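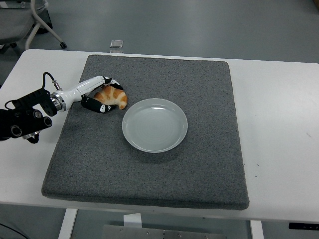 ## About Kotar

Kotar is a website about West African music, film and comedy, and the people who make it all happen. We write about the singers packing out halls in Monrovia and Accra, the actors you recognise from six different series, and the sound engineers and costume makers you've probably never heard of (but should have!).

Adesuwa Ekwueme started the site one September as a list of gig dates she sent round to friends. The friends sent it to their cousins, the cousins wanted reviews, and before long she was up past midnight writing 2,000 words on a Nollywood wedding comedy and loving every minute. We still run the gig list, and it's still the page most people open first.

### Who we are

**Adesuwa Ekwueme** edits the site and looks after film. She will watch anything with a courtroom scene in it.

**Olanrewaju Adeyemi** covers music, mostly highlife, hipco and Afrobeats. His interview with the band Graltelmont, done in the back of their van between two shows, is the one readers keep writing to us about.

**Spyros Karagiannis** takes our concert photographs and runs the podcast, Siriwan Nights. There are 82 episodes so far, and the early ones are a bit crackly - do listen to them anyway, the guests are wonderful.

Adebayo Ogunleye and Elias Aoun write about stand-up and television between them, and disagree in print whenever they can.

### The Zotarora evenings

Once a year we put on Zotarora, a night of new acts who haven't released an album yet. The last one filled all 400 seats and the dancing carried on out in the car park! If you'd like to play, send us two songs and a few lines about yourself. We listen to everything that comes in, though it can take us a few weeks to reply.

### Writing for us

We love hearing from new writers. Pitch us a review, a profile or a good long argument about who should have won what. We pay for every piece we publish, and you don't need any published work behind you.

Page last updated 3/23/26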